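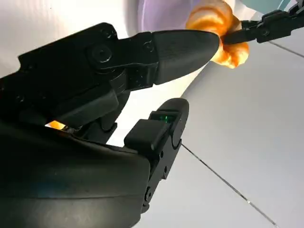

Do I have to peel them first, or can I put them out whole and let people help themselves? a reader asked under the last section. Peel them, please! I put out whole oranges for months and they mostly sat there looking pretty. This is Section 5 of my Sovness snack table guide, and it covers the oranges from peeling to plate.

Before you start

You need a bag of oranges (mine from Hayashi run roughly 700 grams, which is plenty for a small group), a few small plates with a rim, a bowl for the peels, and a damp cloth. The table should already be up and level from Section 4. If it still rocks, go back and fix that now, before there's any juice on it.

Peeling

1. Wash the oranges and dry them well.
2. Roll each one under your palm a few times. Press firmly, but stop if you feel it give.
3. Start at the stem end with your thumb and work around. Big pieces of peel are easier to clear up than confetti.
4. Rub off the loose white strings. I leave the stubborn ones alone — they're fine to eat and I'm not that patient.

Caution: don't use a paring knife to score the peel unless you're very light-handed. I cut right into the fruit nearly every time I tried it, and a leaky orange makes a sticky plate.

Plating

5. Set the plate down first, well in from the edge of the table, then add the orange.
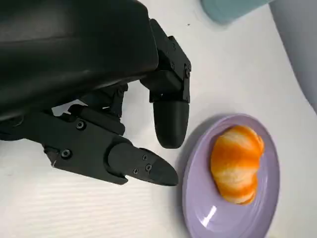 6. Put one orange on each plate and keep it whole. People can pull the segments apart themselves, and they stay juicier that way.
7. Turn the flattest end down so it doesn't wander.
8. Leave about 18 inches between plates if you have the room. Elbows need it more than the fruit does.

Note: the plates in the Clallasex set are shallow, so carry those one at a time. I've chased more than one orange across the kitchen floor.

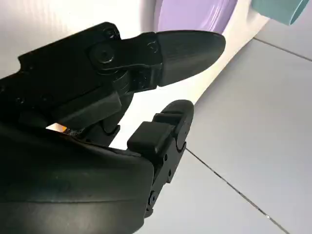 Mine dried out by lunchtime even with a cover on, went one comment on this step, so should I be doing it the night before at all? I wouldn't. A peeled orange gets a leathery skin pretty fast, and I like to peel just before people sit down. If you really have to work ahead, use a lidded box in the fridge and plate up at the last minute.

Clearing up

9. Wipe the table with the damp cloth, then again with a dry one.
10. Empty the peel bowl the same day. I forgot mine over a long weekend in February and won't be doing that again.

Posted 2022-11-18
By the Sovness guide writer

Related sections
Leveling the table legs
Choosing plates: Clallasex and Stekavero compared
Getting juice stains out of a white tabletop
Apples, pears and other things that go brown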